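Retention period for member correspondence when a branch moves to shared storage

Posted in: Records and Archives, Small Organizations
Viewed 956 times

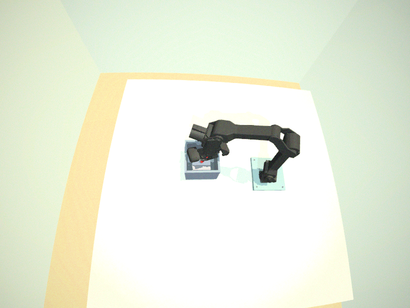
Bastura Reading Room, office account

Our reading room is a member-supported lending library with two branches. In March the smaller branch will give up its back office, and the paper records kept there must be moved to a shared storage unit operated by Trillus. The unit charges by the shelf, and we have been asked to state in advance how much space we require.

The records consist of 1,860 folders of member correspondence, the oldest of which concern people who left the library many years ago. Most folders hold an application form, renewal letters and notices of overdue items. A smaller number hold letters about donated books, including lists of titles and the conditions under which they were given.

Our written policy states only that correspondence is kept "for a suitable period." We would be grateful for guidance on the following points. First, whether ordinary renewal letters may be destroyed once a membership has lapsed, and after how long. Second, whether donation letters should be treated separately. Third, whether a register of destroyed folders is expected of an organization of our size, or whether a single note in the minutes would be enough.

We have no archivist. The work will be done by office staff in the afternoons, after 2 p.m., when the desk is quiet.

Castska Records Desk

The three points are best taken in a different order, as the answer to the second affects the other two.

Donation letters should be removed from the member folders before anything else is done. A letter that sets conditions on a gift is evidence of an agreement, and the agreement continues for as long as the library holds the books. Such letters are normally kept permanently, in a series of their own, arranged by the name of the donor. If a list of titles is attached, it should stay with the letter. Do not file the lists with the catalog records, even if that appears more convenient.

Renewal letters and overdue notices are routine. Many small libraries keep them for a fixed number of years after the membership ends and then destroy them. The number depends on the law in your state and on any grant terms you have accepted, and you should confirm both in writing before adopting a figure. Grant terms are often the longer of the two. Application forms may be treated in the same way, unless the form also records a deposit that was never returned. Those should be set aside and referred to whoever keeps your accounts.

On the register, our advice is to keep one. It need not be long. For each batch, record the series title, the first and last names in the alphabetical run, the range of years, the date of destruction, the method used and the signature of the person who approved it. A line in the minutes is useful as authority for the decision, but it will not tell a later reader what was in the boxes.

Please also replace the phrase "for a suitable period" in the written policy before the first batch is destroyed. The policy should be in force at the time of the work - a policy adopted afterward offers very little protection.

Member, Başaran branch library

We moved ours two years ago. Take out the paper clips and rubber bands first or you will regret it. Also the storage place will quote by the shelf but ask how deep the shelf is, ours was too shallow for letter-size folders standing the long way and we paid for extra. I do not know about the legal part.

Bastura Reading Room, office account

Thank you for both replies. The question of shelf depth has been put to Trillus, and we have asked for the inside measurement in writing.

Staff have started to separate the donation letters. At the close of work on the first stage, 828 folders had been checked and 30 were found to contain letters with conditions attached. Several of these had been filed under the name of the member who delivered the books, although the gift was made by a relative. We would welcome advice on which name should be used.

Castska Records Desk

Use the name of the person or family who made the gift, as it appears in the letter, and place a cross-reference sheet under the name of the member. If the letter is unclear, file it under the signature and note the doubt on the sheet. Please do not write on the letter itself. A soft pencil note on the folder is acceptable.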